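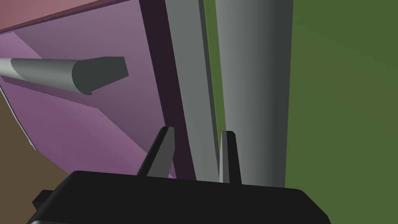

Top floor flat turns into an oven every summer — what works?

Posted by toastrack71 on 4/6/26 in Home and Garden

Hello all, hoping some of you sensible people can help. I moved into a top floor flat in Cluvdale last autumn and loved it all winter because I barely had the heating on. I now realise what that means for the summer! We had three warm days last week (not even hot, just nice) and by teatime I was sitting in the hall with my feet in the washing-up bowl.

The living room faces south-west and has one big window that only opens at the top, plus a smaller one that opens properly. Bedroom is on the other side and gets the sun first thing. It's a flat roof, no loft, and I rent, so I can't go drilling outside walls or putting up awnings. The letting agent has said curtains and blinds are fine as long as I fill the holes when I go.

So far I've bought a Calteck tower fan, the tall thin sort, and I have to say it mostly pushes the warm air at me. Is it the fan or am I using it wrong? I've also seen people going on about foil on the windows, and I'm a bit worried about cracking the glass and a bit worried about what the neighbours will think. And should I be opening everything all day or keeping it shut? My mum says open, my sister says shut, and they've both got gardens so I don't trust either of them.

I work from home at a desk in the living room, if that matters. Budget is small. I can't face July like this.

dampsocks
Shut, shut, shut. Your sister is right. I've been on the top floor for 4 summers and the one thing that made a proper difference was treating the flat like a cool box. As soon as it feels warmer outside than in, every window gets closed and every curtain gets drawn. Yes it's gloomy and yes you feel like a bat. Then in the evening, once it's cooler out than in, open the lot, both sides of the flat, and prop the doors in between so they don't slam at two in the morning and take ten years off you.

The fan is probably fine, it's just in the wrong place. In the daytime a fan won't cool a room, it only cools you, so have it near you and pointing at you. At night, though, turn it round! Stand it facing OUT of the window on the warmer side and leave the window open on the cooler side. It shoves the hot air out and the fresh stuff gets pulled in behind it. A tower fan isn't the best for that, mind. I use an old box fan on a chair and it shifts far more air — ugly thing, sounds like a small aeroplane, wouldn't be without it.

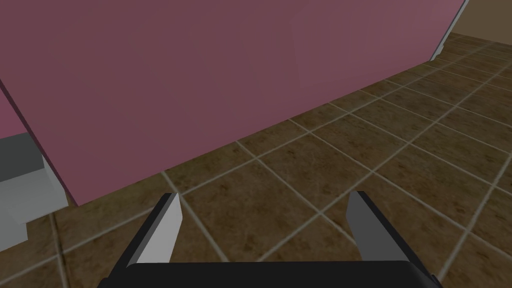

With the bedroom, you've got morning sun, so the curtain in there needs to be closed before you go to sleep, otherwise you've lost by breakfast. I leave the window open behind it until I get up. Cotton sheets, nothing with polyester in, and if you've got a thick foam mattress try a plain cotton topper on it. Mine used to hold the heat like a baked potato.

One other thing, turn stuff off at the wall. My old telly and its box were warm to the touch all day long and I'd never noticed. And cook early or eat salad. I once did a roast in July and had to go and stand in the supermarket.

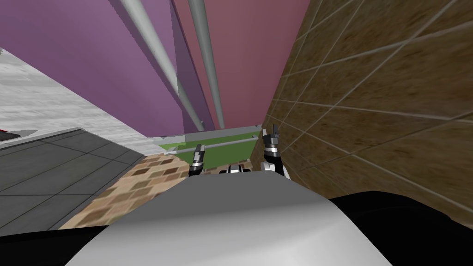

Silvery white shell from above, with two grippers at the far side.

plumjam_and_toast
agree with all that. get a cheap thermometer for inside and one for outside (shady side) so you're not guessing when to open up. mine were from the market. I keep the bedroom at 23 if I'm strict about it, gets much worse if I forget

Garkano Blinds Fan
Not my real name obviously, but I did get the Garkano stick-up ones and I'm very pleased with them. On the foil business, I'd be careful. Stopping the sun before it reaches the glass is best, and you've said you can't do that, so next best is something pale right up close to the window on the inside. Some double glazing doesn't like having foil or film stuck straight on it, so ask the agent what you've got first. I did look at the Katona thermal ones as well but they wanted 71 quid for my size and I'm not made of money.

The paper pleated blinds just stick to the top of the window recess, no drilling, and you trim them with a bread knife. White side out. They look alright too, a lot better than foil! Do wipe the recess down well before you stick them up. Mine came down on my head the first week.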